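Kollitz opens its shared kitchen on August Street

1 December 2025

Hi, Grażyna Wilczyńska here. I run Kollitz, and I'm so happy to tell you that our new shared kitchen is open! We spent two years saving for it (and arguing over countertops), and now 700 square feet of the old Dernance building is a place where neighbors can cook together.

I wanted white counters and a sink deep enough to stand a dinner plate up in, and I got both. I also wanted some yellow behind the faucet, so the wall panels there are lit from the back. It's my favorite part of the room, and on a gray afternoon I tend to hang around in there longer than I need to.

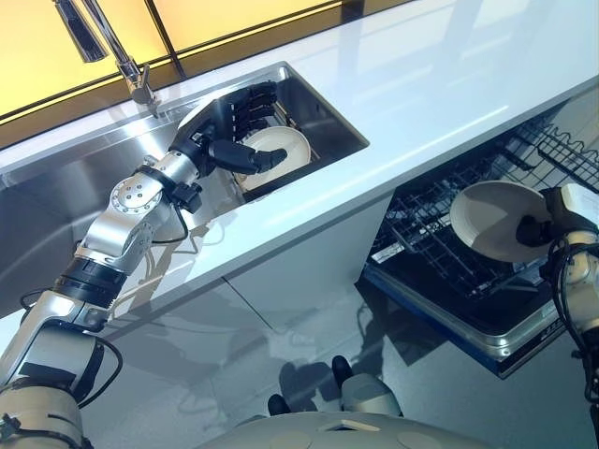 The new sink at Kollitz, with the dishwasher open beside it.

We own 3,000 plates, bowls and cups, most of them from our old hall, so washing up was on my mind from the first sketch. You rinse at the sink, turn, and load. I drew that corner on the back of an envelope and the builders at Zokument stuck to it, bless them!

Bookings are open now for suppers, baking days and family parties. Stop by the front desk for a form and a look around. Reporters are welcome too, just ask for me at the desk and I'll put the coffee on.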